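Jul 4, 2019

Glue test, second round, continued from the May pages.

Opened the clamps this morning on the last set of oak pieces. Same as before, two strips glued face to face, one set with the Kanamik hide glue and one set with the Radow liquid glue. The room was colder at night than I wanted, and I forgot to write down the temperature before I switched on the heater. Please do not use the first line of the table for this reason.

Kanamik set: 16 joints in total, 3 of them failed in the glue line when I hung the weight. The others broke in the wood, as we want. The three bad ones were all from the end of the pot, when the glue had already a skin on it. I think I waited too long between brushing and closing. With the next pot I will stop after 5 joints and warm it again, even if it looks still good.

Radow set: no failure in the glue line, but the squeeze-out stays rubbery and it fills the sandpaper very quickly. For the chair rails this is a problem. For the inside of the drawers I would not care.

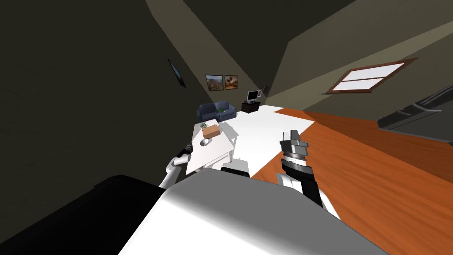 About the clamp pressure I am still not sure. In May I turned every clamp until it felt tight, and this depends too much on the hand. This time I made a pencil mark on each handle and gave the same quarter turn after contact. The joints look more equal, with a thin dark line along the whole length. On the May pieces the line was thick at one end.

The Kassab shellac arrived, but it is the waxed kind and I ordered the dewaxed. I put it on the shelf with the tape on the lid. Do not open it, I want to exchange it.

Still to do:
Cut 4 new strips from the Rivavico board, the straight half only.
Soak the hide glue overnight, not two hours like last time.
Write the room temperature first, then start the heater.
Ask if the old glue brush can be thrown away, it loses hair in every joint.

Question for whoever reads this: did the May pieces stand near the window after gluing? I find no note of it, and two of them are bent to the same side.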